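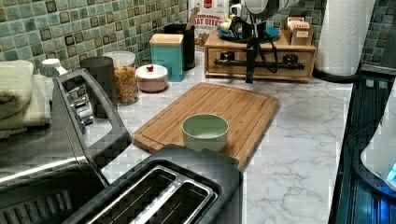

# Report on a Visit to the Sistancombe Housing Co-operative

Submitted April 16, 2024, by Aba Ametepe, Tenant Services

## Purpose

The Department's delegation attended the Sistancombe open day in March to review how a co-operative of 31 units manages its shared kitchens, laundry and waste collection. The delegation consisted of Kevin Costello, Hrefna Fogh and the undersigned. Our host was Dede Darko, the co-operative's resident coordinator.

## Programme

The morning session dealt with governance. Members pay a monthly levy into a maintenance fund, and any single expense over $120 requires the approval of two directors. Ms. Darko provided the bylaws, which were last amended when the Orberg wing was added to the original building.

The delegation then toured the common areas. The kitchen has a marble-patterned counter with a mosaic tile backsplash in greens and browns. Residents book it in blocks of up to 4 hours by means of a paper sheet at the door. Mr. Costello asked whether an online system had been considered. It was trialled for one winter and withdrawn at the request of older members. 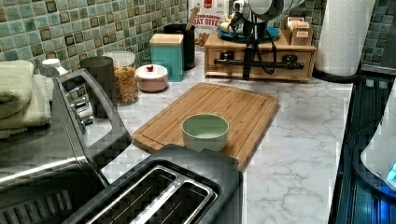

## Waste and Recycling

Organics are collected weekly by Ansah under a contract shared with two neighbouring buildings. Contamination of the green bins remains the principal complaint. Kwesi Ayaaba, who keeps the collection log, reported that notices in three languages had little effect until the bins were moved closer to the elevator.

## Observations

The levy model merits further study for our own centres. The laundry was closed for repairs and could not be assessed. Ms. Fogh noted that the fire plan on the second storey still showed the layout before the Orberg addition, and the coordinator undertook to replace it.
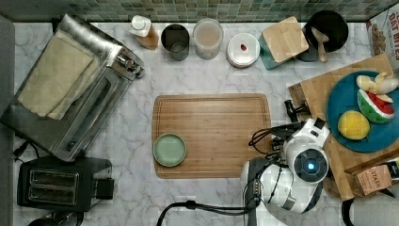

*Kitchen counter with cutting board and bowl, Sistancombe.*

A second visit, to include the laundry, has been requested.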